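Guía de puesta en marcha para profesionales por cuenta propia
Sección 4. Separación de cuentas y reserva de transición

26 de mayo
Por Hanneke Verstraete

Imprimir esta página | Enviar por correo electrónico

La presente sección se dirige a las personas usuarias de Fillport que conservan un empleo a tiempo parcial y facturan, además, por su propia actividad. Describe la configuración de las cuentas internas, el cálculo de la reserva de transición y la revisión mensual. Se da por completado el registro inicial descrito en la sección 3.

4.1 Antes de empezar

Deberá disponer de los siguientes elementos:

- La última nómina del empleo por cuenta ajena.
- El extracto bancario del mes anterior, completo.
- La relación de facturas emitidas y pendientes de cobro.
- El nombre comercial bajo el que desarrolla la actividad, tal como figura en sus facturas.

Nota: los importes de la nómina se introducen siempre en neto. Si se introducen en bruto, la reserva resultará inferior a la necesaria y el sistema no emitirá ningún aviso.

4.2 Creación de las cuentas internas

1. Acceda a Ajustes > Cuentas y seleccione «Nueva estructura».
2. Cree 2 cuentas internas: «Hogar» y «Actividad». No utilice tildes ni símbolos en el nombre.
3. Asigne la nómina a la cuenta «Hogar» mediante la opción «Ingreso periódico».
4. Asigne los cobros de clientes a la cuenta «Actividad». Los cobros que lleguen por medio de Clumex aparecen agrupados por remesa; deberá desglosarlos antes de continuar.
5. Pulse «Guardar estructura». La modificación surte efecto en el siguiente ciclo de conciliación.

Precaución: una vez guardada la estructura, el traspaso de movimientos entre cuentas queda registrado y no puede borrarse, únicamente compensarse con un asiento contrario.

4.3 Cálculo de la reserva de transición

La reserva de transición es el importe que permanece inmovilizado mientras la actividad propia no cubre por sí sola los gastos del hogar. El programa propone una cifra inicial, que puede modificarse.

1. En la cuenta «Hogar», abra la pestaña «Gastos fijos» y confirme cada línea.
2. Excluya los gastos que vayan a extinguirse durante el ejercicio -- por ejemplo, el último plazo de un préstamo.
3. Indique la aportación mensual. En el supuesto que acompaña a esta guía se ha fijado en 410 euros durante 11 meses.
4. Señale el día de cargo, preferiblemente posterior al abono de la nómina.
5. Active la casilla «Bloquear reserva».

Se recomienda realizar una primera versión del cálculo a mano, sin el programa, y contrastarla después con la propuesta automática. Las diferencias suelen proceder de recibos anuales o semestrales que no figuran en el extracto de un solo mes.

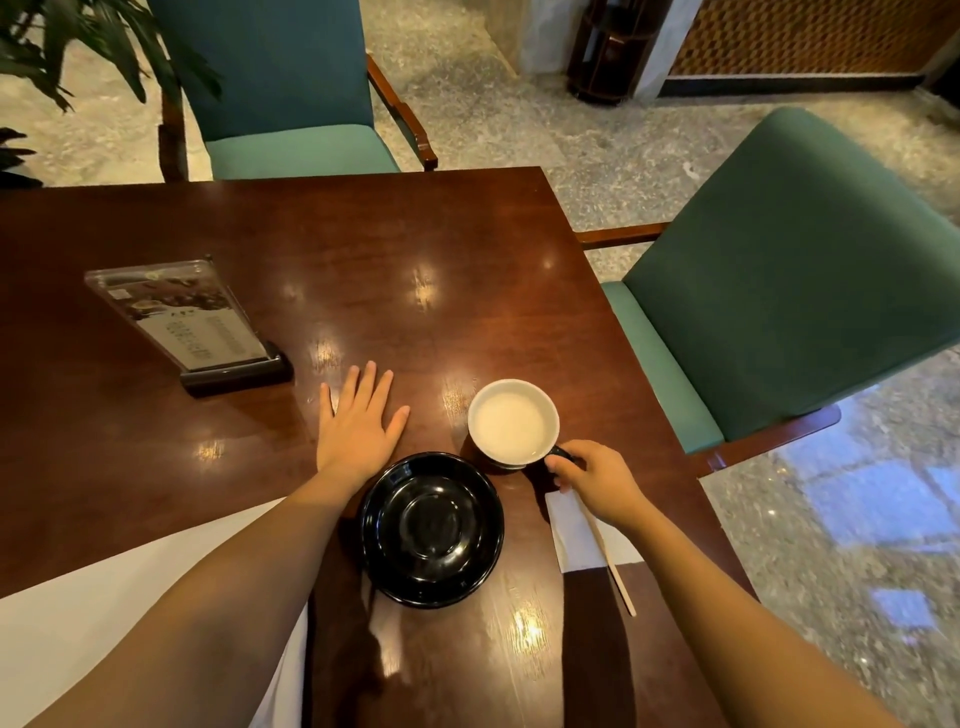
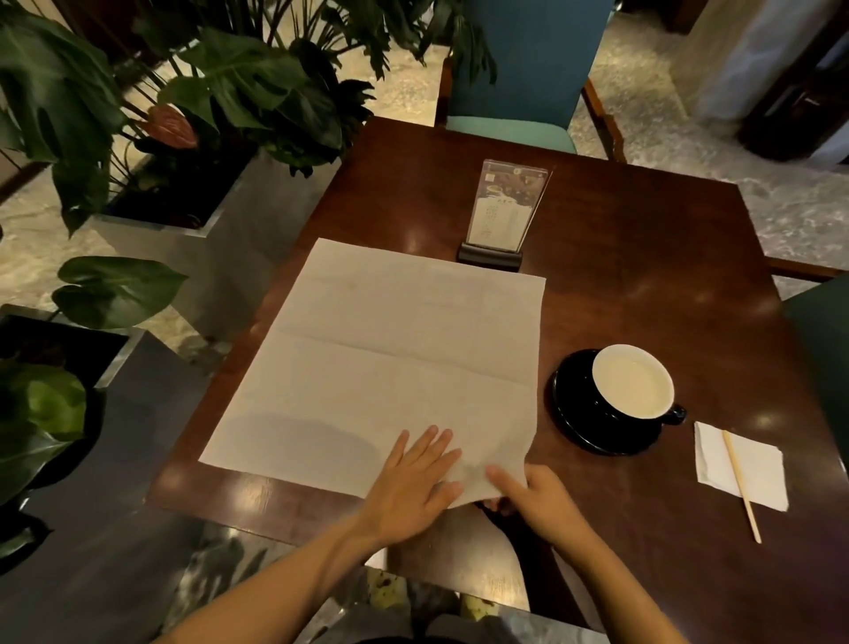 Rianne Van Wijk: En mi caso, la diferencia venía del seguro, que pago una vez al año, y no la habría visto en el extracto de un mes. Añadiría que conviene anotar también qué se hará si un cliente se retrasa. Yo bloqueé la reserva demasiado pronto, con una factura grande sin cobrar, y pasé buena parte de mayo compensando asientos. Con la cifra delante dormí mejor, eso sí, aunque era más baja de lo que esperaba.

La observación anterior es pertinente. Quienes tengan facturas vencidas deberán dejar sin marcar la casilla «Bloquear reserva» hasta que el cobro conste como conciliado.

4.4 Importación de datos de otros programas

Los ficheros procedentes de Maes se importan sin conversión previa. Los de Walteck requieren un paso adicional:

1. Exporte el libro de ingresos en formato de texto separado por punto y coma.
2. Elimine la fila de totales.
3. Impórtelo desde Ajustes > Datos externos y compruebe que el saldo final coincide con el de origen.

Si el saldo no coincide, anule la importación completa. No corrija líneas sueltas.

4.5 Revisión mensual

Al cierre de cada mes, el programa muestra la relación entre los ingresos de la actividad y los gastos del hogar. Para efectuar la revisión:

1. Abra «Informes» y seleccione «Cobertura».
2. Compruebe que no queden movimientos sin asignar.
3. Anote el motivo de toda retirada efectuada contra la reserva.
4. Valide el informe. Tras la validación, el mes queda cerrado.

Nota: una cobertura completa durante un mes aislado no constituye base suficiente para reducir la jornada o abandonar el empleo por cuenta ajena. Esta decisión corresponde exclusivamente a la persona usuaria y debería apoyarse en una serie más larga, así como en asesoramiento fiscal y laboral.

Precaución: la reserva no debe emplearse para el pago de impuestos. A tal efecto existe la subcuenta «Obligaciones», cuya configuración se trata en la sección 5.

Imprimir esta página | Enviar por correo electrónico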